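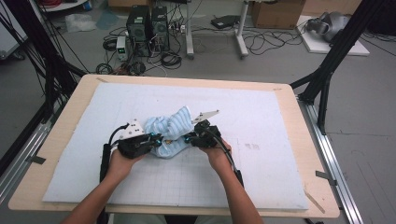

*Light blue striped cloth on the white board.*

I gave up my car in December and have been getting to work on the bus since then. A few people have asked how it's going, so I'm writing it down once.

I live at the far end of Ivumthorpe and work in Clakness. By car it was a dull drive with a bad roundabout in the middle. By bus it is two buses, with a change at Flineck. The first one leaves at ten to seven and is nearly always on time, as it starts from the depot. The second one is less reliable. If it doesn't turn up I wait in the bakery opposite the stop, and I have bought a lot of cheese scones that way.

The reason was money. The car failed its MOT and the garage wanted £1,657 to put it right, mostly rust underneath. I'd paid £2,000 for it in the first place. I sold it for scrap and got £190, and spent that on a proper waterproof coat and a rucksack with a chest strap. The coat was the better buy. The rucksack squeaks. 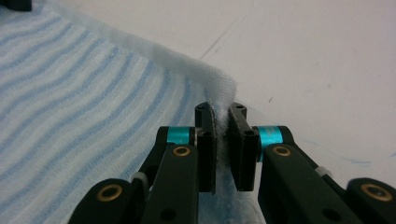
What I didn't plan for was shopping. I used to do one big trip and fill the boot. Now I buy small amounts most evenings on the walk between the two stops in Flineck. I go to Hajji for rice, onions, tins and spices, and it stays open until nine. We eat more lentils than we did. Cat litter is the one thing I get delivered, after carrying a bag of it home in the rain and having the handle go outside the library.

I read a lot more. I can't read on the first bus because the road is all bends and it makes me feel ill, but the second one is mostly straight. I've finished six library books since the change, two of them long.

The bad parts are evenings and visiting my sister. The last bus back leaves Clakness at twenty past eight, so I've missed both leaving dos at work, and my sister's village has no bus at all. She picks me up from the station and I pay for lunch.

I've put £200 aside for taxis this year and have used very little of it. The timetable changes again in the spring. If they drop the ten to seven I will have to think again, or ask about starting later.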